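Pre-event venue inspection -- outdoor ceremony and marquee reception
Site: Plakorach, lower lawn and boatshed
Inspected by: Chiharu Furukawa
Site contact: Hakim Osman
Date: 29 Dec 2018

Access and parking
Gravel drive clear to the top gate -- OK
Guest parking marked -- OK
Emergency vehicle access kept open -- NOT OK. Caterer's trailer was across the second gate. Hakim to have it moved before the ceremony chairs go out.
Path from car park to lawn -- OK, but two pavers near the tap rock underfoot. Pack with sand or cone them off.

Ceremony area
Arbour anchored -- OK, weights on all legs
Chairs level -- back rows sit on the slope. Turn them slightly or bring them forward.
Shade and drinking water for guests -- water OK, shade sail not up yet
Jetty for couple's portraits -- handrail loose at the far end. Couple and photographer only, no group shots out there.

Marquee
Rated capacity 200, guest list within it -- OK
Pegs and guy ropes -- OK, need flagging tape on the car park side
Exits signed and unlocked -- OK
Extinguishers in date -- one by the bar was last tagged before November. Swap it.
Wind plan -- Dimas Rondonuwu has it. Guests out if gusts reach 50 km/h.

Power and lighting
Leads tagged -- OK except the band's own power board, no tag
Leads off walkways -- run to the cake table crosses the dance floor entry. Re-route or cover.
Festoon lights -- OK, lowest point clears head height

Food and cake table
Cool room at or below 5 degrees -- OK
Handwashing at prep bench -- soap missing
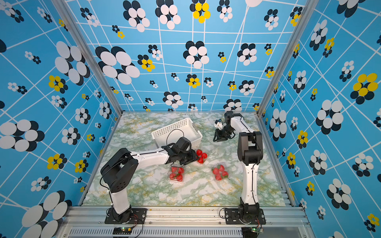 Fruit for the dessert table stays in the cool room until the speeches finish, and the caterer signs it out. Allergen cards go beside each platter. Loose strawberries on the floor, like the three near the gripper, are a slip hazard as well as waste, so any that land on the dance floor or behind the bar get picked up straight away and binned. Izzati Hidayat has the dustpan and the spill kit.

Candles and sparklers
Candles in glass holders -- OK
Sparkler exit -- only if no fire ban is in force. Sand buckets at both ends of the line.

Re-inspection needed: yes, gate, extinguisher and power board only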